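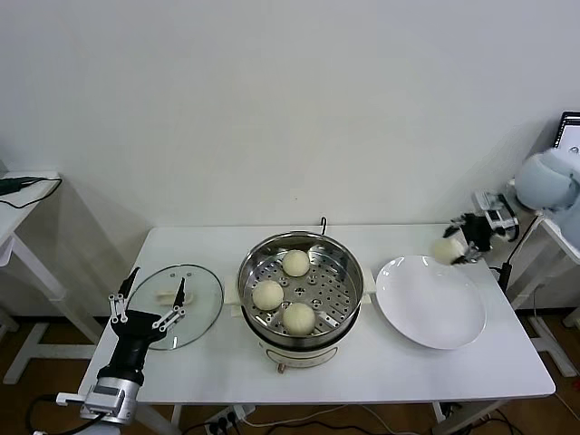

Right gripper with a bun over the plate, three more in the basket

Narrow fingers or wide pads for soft food?
Posted by Mulden

I'm comparing finger sets for a two-arm setup that moves steamed buns from a steamer to a plate. The slim black fingers fit between the buns fine, but at a force setting of 342 they leave dents. At 338 I get slips on the way over. Does anyone run wide pads inside a basket like this?

Sieglinde Rothe
Keep the narrow fingers and put silicone sleeves on them. Wide pads hit the rim on my pot when I went for the rear bun. Come in from above, close slowly, and wait a moment before lifting. I had 7 slips in a full day that way, all on the rear bun.

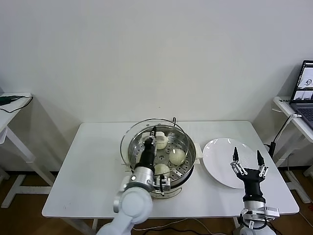 Left fingers above the rear bun, right gripper open

grikberg
Check your wrist angle too. Coming in over the front rim doesn't leave much room for the wrist on a deep pot.

lerkidus
just lower the force. worked for me with bread rolls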